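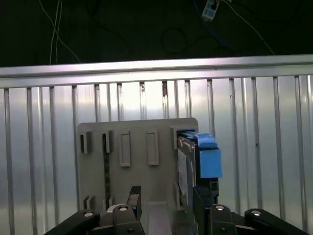

We got back from Fleleck Lake two nights ago and my shoulders still feel like I'm paddling, so before it all turns to mush in my head I want to get this trip written down. Four nights, three different camps, one very long portage, and more loon calls than I've heard in my whole life up to now! The first night wasn't even in the tent. There's a shelter at the put-in with three sides and a low roof, all of it corrugated metal, the same ridged silver stuff as the wall in the photo up top, and if you've never slept under that in a real downpour, let me tell you it is LOUD. I lay there grinning like a kid. Hui-mei put her earplugs in and was gone in a minute.

I should back up. Hui-mei Chuang and I had been talking about Fleleck since the winter, mostly by sending each other map screenshots at work. We've both done plenty of car camping, the kind where you bring a cast iron pan and a lawn chair, and we'd each done a couple of overnight hikes. Neither of us had ever carried a canoe farther than from the car roof to the beach. So in May we borrowed one and walked it up and down my street for practice, which got us a few waves from the neighbors and taught me that the yoke sits a lot farther back on your shoulders than you'd think. If you're planning your first portage, please do this. It feels silly and it saved us so much fumbling on the real trail.

Day one on the water was flat calm and gray. The rain quit sometime before we woke up and everything smelled like wet cedar. We loaded the boat with the heavy pack just behind the middle, pushed off, and I don't think we said a word for the first half hour. The south arm of the lake is narrow, with rock on both sides, and you go around this one bend and the whole thing opens up in front of you. I actually stopped paddling. Hui-mei told me later she thought I'd seen a moose. (No moose this trip. Plenty of moose poop.)

We camped on the second island, the one with the flat rock on the west side. The official sites have a fire ring and a box toilet back in the trees, and that's it, so you do your own bear hang. Ours took eleven tries the first evening. I'm not going to pretend otherwise. I throw like somebody swatting a wasp. By the last night I could get the line over on the second or third toss, and I was ridiculously proud.

Food! I know some of you only come here for the food. I had dehydrated a big batch of chili and a smaller batch of red lentil curry, and the curry won by a mile. The trick, for me, is to start it soaking in cold water in a screw-top jar when you're still an hour from camp. Then it only needs a few minutes on the stove and the lentils don't stay gritty in the middle. We used my Ruko, the little canister one, and got through all four dinners and every breakfast on a single can with a bit left over. Breakfasts were oatmeal with dried cherries, except the third morning, when we made bannock on a stick and I burned mine black on one side and ate it anyway with peanut butter. Still good.

I weighed the packs before we left, and the big one came in at 40 pounds. That's too much. I felt every bit of it on day two, when we did the Grasberg portage, and I've already made a list of what stays home next time. The second pair of camp shoes. The hardcover book (what was I thinking). The full-size bottle of sunscreen. The folding saw can come again, that one earned its place.

About that portage. The map says it's a mile and a bit, and the sign at the landing has been carved up so much that you can't read any distance on it at all. It starts with a mud hole, then climbs straight up a rooty hill, then gives you a lovely flat stretch through birches just when you were ready to sit down and cry. We double carried, so we walked it three times each. On the last pass we met two paddlers coming the other way, Lerato Coetzee and Attila Kelemen, who had spent a week up on the far side and looked so relaxed about everything that I got a little jealous. Lerato told us to skip the first campsite on Grasberg Lake and go on to the one past the creek mouth. We would never have bothered, it was late and I was beat, but we went, and it was the best site of the trip.

Picture a long point with tall red pines and hardly any underbrush, so the wind comes right through and the bugs can't settle. We got the tent up, had a swim -- freezing, wonderful, over in seconds -- and then sat on the rocks until way past when we'd meant to be in bed. The loons started up a little before dark. One would call from our end and another would answer from far down the lake, and then a whole bunch of them went off together. I tried to record it on my phone and got mostly mosquitoes.

We liked it so much we stayed two nights there and dropped the loop we'd planned through the upper ponds. I'd had that loop on my wish list forever, and on the morning we decided against it I felt a bit guilty, as if somebody was going to check. Then I made another coffee. We spent the day poking around the creek in an empty canoe, and it handles so differently without the gear, all light and twitchy! Hui-mei caught a small pike and let it go. I read some of the hardcover book, so okay, fine, maybe it can come.

The way out was into the wind. Day five was the only day I would call hard. We had 7 miles to cover, most of it on the open part of Fleleck, with whitecaps by mid-morning, and we stuck close to the shore and ducked in behind every little point to rest. If I could do one thing over, I'd get up at first light and be across before breakfast. Everybody says to do this and I have now learned it with my arms.

A few things I jotted down in the tent, for anyone heading up there:

The water level was high, so the beach at the first landing was mostly under water. Wear shoes you don't mind soaking.

Blackflies were nearly done, mosquitoes were not. Head nets for the portage, for sure.

My Ndlovu rain jacket finally gave up at the shoulder seams after six summers. I'm going to try sealing it before I buy another one. If you've had luck with seam sealer on an old jacket, tell me which kind!

Bring a sponge for the canoe. Such a small thing and we used it all day long.

The permit box at the put-in was out of pencils, so stick one in your pocket.

I'm sorting through the rest of my notes this week, and the curry recipe is going up as soon as I work out the amounts, because what I have written down says "a bunch of lentils, more than that." Hui-mei is already asking about September and the upper ponds. I said yes before she'd finished the sentence.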